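Skesix opens desk-tidying sessions at its Drukstead rooms

DRUKSTEAD – Home and office organizing firm Skesix will begin a season of small-group desk-tidying sessions in December, held at its rooms in Drukstead and open to anyone who works at a table, at home or elsewhere.

The program, named Catum, runs for 17 sessions. Each one lasts 2 hours and deals with a single work table and whatever has collected on it: books, cords, boxes, bits of cloth. People taking part decide what stays within reach, what moves to the back and what goes somewhere else.

"Most of the desks we get asked about are not that bad," said Sabina Uddin, who leads the program. "There's a book you're reading, a book you aren't, a box, and something black and crumpled that has been there for weeks. We start with the book you're reading and put it at the front."

Sessions use plain tables with very little on them. Skesix said earlier groups had trouble when the tables were full, and spent most of their time sorting paper.
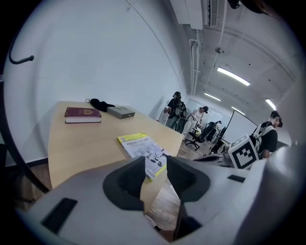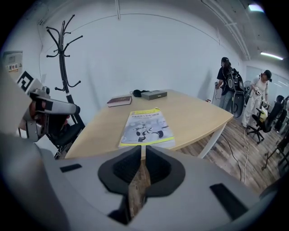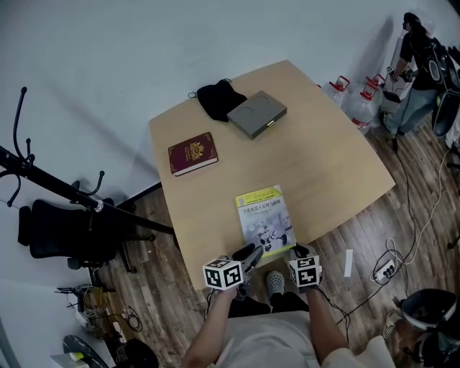
A light wood table at the Skesix rooms in Drukstead, with a yellow-covered book near the front and a maroon hardcover farther back.

The rooms have wood floors, white walls and a coat rack. Tea is provided. Participants are asked to bring one book they use often and one they have not opened this year, along with any small box they keep on their own desk.

A printed guide to the method, written by Uddin, goes with the sessions. The first printing is 600 copies, and each person who signs up will receive one to take home. Further copies will be sold through Kordestani, the Drukstead stationery shop, while they last.

Evening sessions start at 6:30 p.m. Places can be booked at the Skesix front desk or at the Kordestani counter. Groups from offices and schools are welcome but should book ahead – the rooms are small.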